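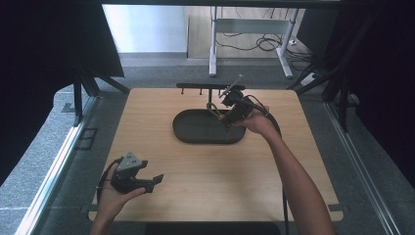
Finishing pale table tops without yellowing
Workshop and Finishing > Clear coats

benchdog_mh
Posts: 1,128
2022-06-17

I have 22 small square tops to refinish for a study centre. Part of the batch is solid ash and the rest is ash veneer on board. The old coating is a solvent varnish that has gone amber. The client wants the wood to stay as near to its bare colour as possible, and wants it wiped down daily with a mild detergent.

I have used Trallau hardwax oil for years and like it, but the clear version still darkens ash by a visible amount. The alternative is Skola matt, water-based, two-part. I have only used the one-part version, on shelves. Has anyone put the two-part on a surface that gets daily use?

Sanding schedule at present is 120, 150, 180. I would stop there for either product.

graincount
Posts: 2,918

Two-part Skola is the right choice for daily detergent. Hardwax oil will take it for a while, then it goes patchy where hands rest and you are back there with a pad and a tin.

Points to watch:
Raise the grain first with a damp cloth, let it dry overnight, then knock back with 240.
Three thin coats, not two heavy ones.
Keep the hardener ratio exact. Weigh it on a scale. Do not go by the marks on the cup.

On the veneered ones I would not start at 120 with a machine. You may have 0.5 mm to play with, and someone has probably sanded them once already.

oldglue
Posts: 640

Disagree on the oil. A patchy oiled top can be repaired in place in twenty minutes. A scratched two-part top has to be flatted all over and recoated, and if the scratch has gone through to the wood you will see the repair whatever you do. For a building with no workshop I would take the finish the client can look after.

On colour, the Trallau with white pigment brings ash back very close to bare. One coat of the pigmented, one of the clear. Two pigmented coats look chalky.

graincount

"The client can look after" assumes the client will. In my experience they ring the person who did the job.

Melati Hartono
Posts: 87

I can add something on pigmented oil. It sits in the open pores and around any swirl in the figure, so a top with a wild patch will read differently from a plain one. On straight grain it is very even. On anything wavy, do a test piece from the same board.

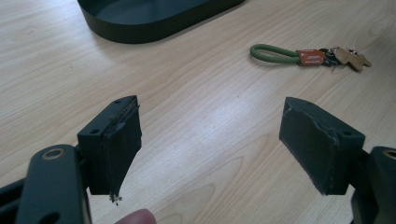

Pale surface, fine wavy lines with darker knot-like swirls.

Figure of that sort is where I would be careful. The softer bands drink more, the pigment collects, and you get a faint grey edge to each line. Wiping off at nine minutes instead of the fifteen on the tin helped on my last job, at 20 degrees. It did not cure it.

benchdog_mh

Useful, thank you. Several of mine have that kind of movement in them. I will cut a test piece from the underside of a solid one, as there is a spare with a split corner.

@graincount: point taken on the 120. The veneered ones can have a chemical stripper and then 180 by hand.

Any views on sheen? The client has asked for "natural", whatever that may be.

oldglue

Dead matt. Anything above 10 per cent and they will complain about the lights.

Tolera Berhe
Posts: 312

Dead matt marks badly. The matting agent polishes up where sleeves rub, and after a year you have a shiny patch in front of each chair. I go for 20 per cent on desks and tables. It starts out slightly brighter and stays the same all over for longer.

Check it under the real lighting before you commit. Put the sample flat, stand where the user would sit and look towards the brightest source. Holding it up at the window tells you very little.

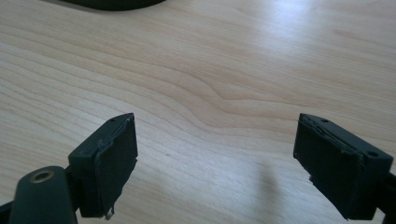 Glare at the upper right; grain easy to read lower down.

Where the light comes back at you like that the figure washes out almost to white, and no clear coat gets rid of it entirely at a low angle. Lower sheen spreads it over a wider area.

graincount

Agree with 20 per cent. Also stir matt products from the bottom of the tin before every coat, including the third one. Half the "uneven sheen" threads on here are settled matting agent.

rasp_and_file
Posts: 41

Has anyone tried the Covetti water-based? Cheaper than Skola by a fair margin. Tuhumury stock it in five-litre cans.

Tolera Berhe

Used it once. It flows well and sands to a fine powder. It went slightly milky over the end grain on a thick edge, which may have been my coat weight. I have not gone back to it for tops.

oldglue

Same product, no milkiness, but the room was warm. I would not brush any water-based in an unheated shop after November.

benchdog_mh

Plan for now: two samples on the split top, one half Skola two-part at 20 per cent, the other half white pigmented Trallau plus clear. Both get detergent twice a day for a fortnight and a wet mug left overnight. I will put the results in this thread.

graincount

Mask the join properly or the oil will creep under the varnish half.

benchdog_mh

Will run a saw kerf between them.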